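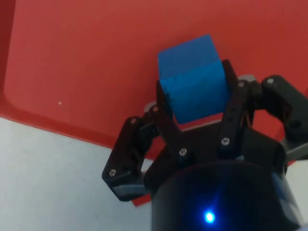 Ok quick one, it's late and I want this written down before I forget how I did it.

Moved all my notes out of Dromeo this week. All of them. 1000 and something, going back to college, plus a folder called "misc 2" I was scared to open. Mostly recipes and wifi passwords, fine.

Why leave. The April update moved search behind a second tap and the desktop app started eating memory whenever I had it open next to a browser. Small stuff. But I search my notes all day long and small stuff adds up. Also sync conflicts — two copies of the same grocery list, neither one right.

Went with Usley. Plain text files in a folder, basic search, tags. Looks like something from an old office PC and I kind of love that.

The export was the annoying part. Dromeo gives you one giant zip and every note has a title like "Untitled (17)". Dates are in there but inside the file, not on it, so everything sorts as if you wrote your whole life on the same evening. Waldemar Szulc has a little script on his blog that reads the date line and renames the file. Worked first try, except on 202 notes that had no date line at all. Those went in a folder called "sort later". We both know how that ends.

Attachments: do them seperately. I didn't the first time, and the links all pointed to nowhere. Had to start over. Second run I unzipped the attachments first, put them next to the notes, then ran the import. Fine.

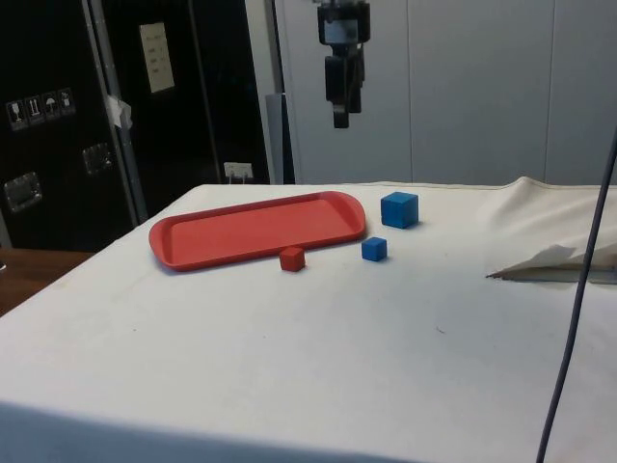
Can you keep using both apps while you switch?

For a week or so, sure, but pick one to write in and treat the other as read only, or you'll be merging notes by hand.

Tags came over with the pound sign doubled. Find and replace, two minutes. Checklists came over as plain dashes, havent fixed those, probably wont.

Phone app is slower to open than I'd like. Search is instant tho, even on my old phone at 80 percent full storage. Will see how it holds up on the Prutthorpe trip, no signal out there at all.

Going to bed. If your export comes out empty, check you picked "all notebooks" and not just the open one — cost me an hour.

3 comments
Share this post
Contact | Back to top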